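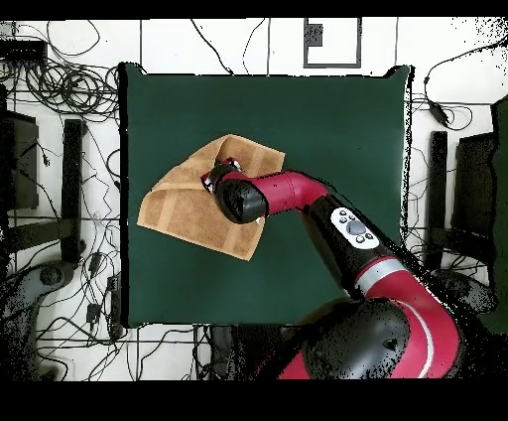

Fig. 1. Striped tan towel, bunched at the top.

Plidik Guide to Household Linen
April 5, 2020, by the Bullel desk

Section 2: Folding a Towel

1. Lay the towel on a clear tabletop. Your knee is not a tabletop.
2. Smooth out any rumples and find all the corners.
3. Fold corner to corner. Press the crease.
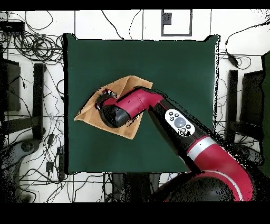

Fig. 2. Tan cloth folded to a rough kite.

NOTE: Kites are fine. Guests rarely measure.

CAUTION: Do not iron your mistakes. They keep.

Related
Napkins, McPhee Style
Fitted Sheets: A Surrender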